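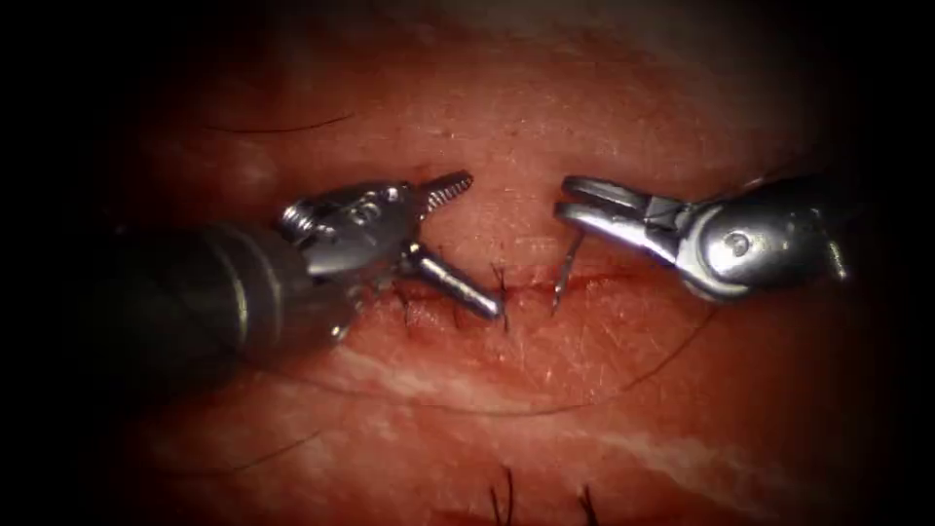
Pinza articulada Drilik, serrada
Ref. 763 / Instrumental para cirugía robótica

Mandíbula superior con estriado fino en la cara interna, punta estrecha. Muñeca metálica articulada, pulida, con tornillo de pivote. Vástago oscuro.

Para sutura en tejido blando. Se vende por unidad, sin esterilizar. La pinza de mandíbula plana va aparte (mirar Accesorios, misma página).

Datos
Vástago: 40 cm
Usos: hasta 10 por unidad, luego se retira
Presentación: bolsa individual con etiqueta de trazabilidad
Pedido mínimo: 1 unidad
Stock en almacén Trenico: 200

Limpieza
Enjuagar enseguida despues del uso, no dejar secar. Cepillo blando en el estriado y entre los segmentos de la muñeca. Nada de cepillo metálico. Revisar los cables con lupa antes de cada ciclo: un hilo suelto y el instrumento va fuera, no se repara. Instrucciones completas en el PDF que llega con el albarán.

Accesorios
Pinza de mandíbula plana, misma serie
Tapón protector de punta, bolsa de 40
Bandeja Kuusisto con soporte de silicona (plazo más largo, preguntar)

Envíos
Pedidos antes de las 13:00 salen el mismo dia. Península 24/48 h. Baleares y Canarias, consultar portes. Gratis a partir de 4000 euros.

Devoluciones: solo con la bolsa cerrada y la etiqueta puesta. Abierto no se admite, por favor no insistan.

Los precios cambian en octubre, los presupuestos ya enviados se respetan. Tarifa para hospitales y centros de formación: pedirla a Leandro Nieto, indicando referencia y cantidad. Dudas técnicas, Sointu Turunen (contesta en inglés o español, mejor por correo).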